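Where Does the Water in a Glass Come From?

Pouring a drink of water is one of the first jobs many children learn to do in the kitchen. You take a bottle, you take a cup, and you tip one into the other. There is quite a lot going on while you do it.

Why water pours

Water is a liquid. A liquid has no shape of its own. It takes the shape of whatever is holding it. In a bottle, water is bottle-shaped. In a cup, it is cup-shaped. On the floor, it spreads out flat and you have to get a cloth.

Gravity pulls everything toward the ground, and water is pulled too. When a bottle stands upright, the bottom and sides hold the water in. When you tip the bottle far enough, the water reaches the opening and there is nothing left to hold it back. Out it comes.

What is a "glug"?

Tip a full bottle quickly and you will hear it: glug, glug, glug. The sound is made by air. An empty-looking bottle is really full of air, and when water leaves a bottle, air has to go in and take its place. If the neck is narrow, the water and the air have to take turns. Water comes out, then a bubble of air goes in, then more water comes out. Each bubble makes one glug.

If you tip the bottle gently, the water runs along the lower side of the neck and the air slides in over the top of it. Both can move at the same time. The water comes out smoothly, and it is much easier to hit the cup.

Bottles

Many water bottles are made of clear plastic. Plastic is light, and it does not smash when you drop it. The bottom of a bottle often has ridges or bumps molded into it. They make the thin plastic stiffer, so the bottle can stand up without sagging. The top gets narrower and narrower until it reaches the neck, and that makes a thin stream you can aim.

Around the middle there is usually a label. It tells you the name of the maker and what is inside. Labels are printed in the language of the people who will buy the bottle, so a bottle sold in China will have Chinese writing on it. Many labels also have a QR code, a square pattern that a phone can read.
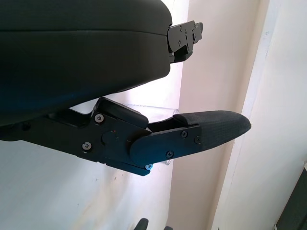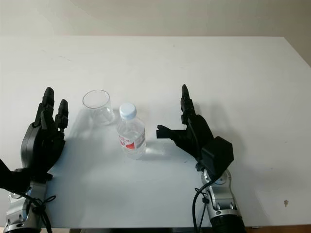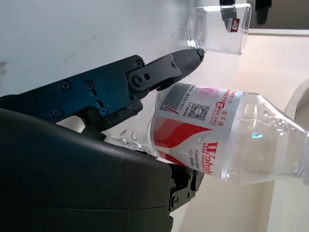

Last picture: a clear water bottle with a red and white label, and a clear glass cup.

Drops inside the neck

Look at the neck of a water bottle and you may find small drops clinging to the inside. There are two ways they can get there. One is splashing. If the bottle is shaken or tipped, some water goes up into the neck and a little of it stays behind.

The other way is called condensation. Some of the water in a closed bottle turns into a gas that you cannot see, called water vapor. When the vapor touches the cooler plastic, it turns back into tiny drops. The same thing happens on a bathroom mirror after a hot shower.

The drops stay up because water sticks to plastic a little, and water also sticks to itself. A small drop is so light that the sticking is stronger than the pull of gravity. When two or three drops join together, the new drop may be heavy enough to slide down.

Cups

Glass is made by heating sand and a few other materials until they melt. A clear glass cup lets light through, so you can see how full it is from the side. That helps when you are pouring. Glass can break, so put the cup on a flat table and keep it away from the edge.

How to pour without spilling

Stand the cup on the table and take the cap off the bottle. Hold the bottle around the middle with one hand. Put your other hand around the cup to keep it still.

Bring the neck of the bottle close to the rim of the cup and tip slowly. Watch the water in the cup and not the bottle. Stop when there is still a gap as wide as your finger at the top. Stand the bottle up again before you move it away, and put the cap back on.

Something to try

You will need an empty plastic bottle, a big bowl and a watch that shows seconds. Do this at the sink.

Fill the bottle with water. Turn it upside down over the bowl and time how long it takes to empty. Write the number down. Fill it again, and this time swirl the bottle in a circle a few times as you turn it over. A little whirlpool should form, with a hole down the middle. Air can go up through the hole while the water runs down around it. Time it again. Which way was faster?

Pour the water on a plant when you are done.

Words to know

Liquid: something that flows and takes the shape of its container.
Gravity: the pull that brings things down toward the ground.
Water vapor: water in the form of a gas.
Condensation: water vapor turning back into liquid drops.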